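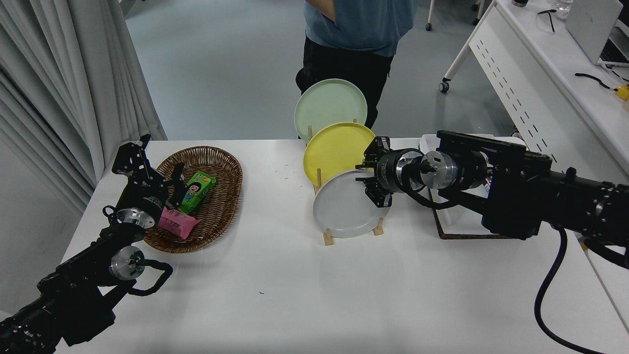
Roswitha Lammers says I should have gone in March, when the fresh willow comes in and the whole yard smells green. Next year, Roswitha! I had a wonderful time anyway, and I came home with sore thumbs and far too many photos.

The open day at the Vogler basket workshop in Flerno was on 5/28/25. I got there early, paid my 5 dollars at the gate (coffee included), and joined the first tour with Ludger Ackermann, who talks fast and walks faster. We started in the soaking shed, where bundles of willow lie in long tanks under heavy boards. Brown willow still has its bark on and needs days in the water. Stripped willow needs a couple of hours, and you can bend it around your wrist when it's ready. I tried. It's lovely stuff to handle. 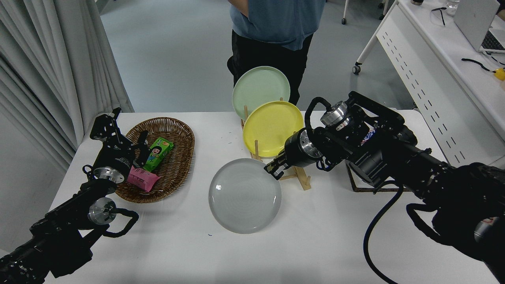 The weaving room

This was the part I'd come for. Five weavers sat on low planks with their legs out straight and the work tilted toward them on a lap board. One was shaping the base of an oval basket, and it's much harder than a round one because the base wants to twist as you go. The fix is to change the direction of the weave partway across. I watched her do it three times and still couldn't explain it to you.

The workshop grows 23 kinds of willow in the field out back, and Ludger let us pull a few rods to compare the colors: purple, orange, a yellow like mustard. I could have stayed out there all afternoon.
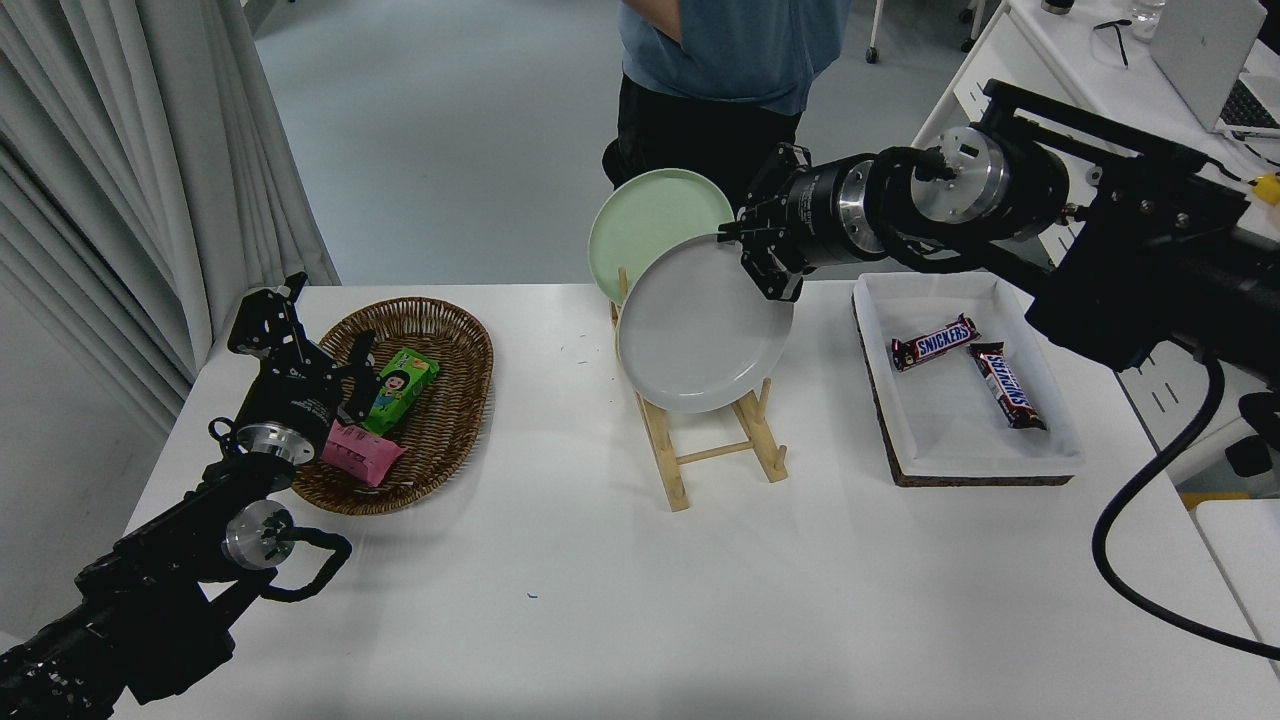
Can you wash a willow basket?
A quick rinse and a soft brush are fine, as long as it dries in the open air and well away from a heater.

After lunch (potato soup, very good) there was a beginners' table. I made a small round mat, a bit wobbly on one side, and I'm keeping it under the teapot.
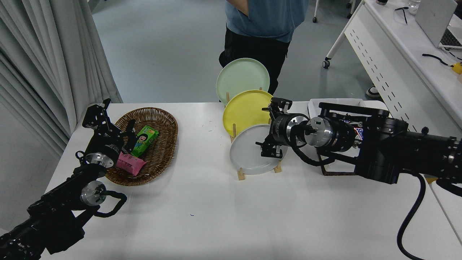 Wicker basket with snacks, and plates in the wooden rack.

Parking is behind the old Vivach dairy, and the path down to the workshop gets muddy, so wear boots. The fall weaving course is already taking names. Mine's on the list.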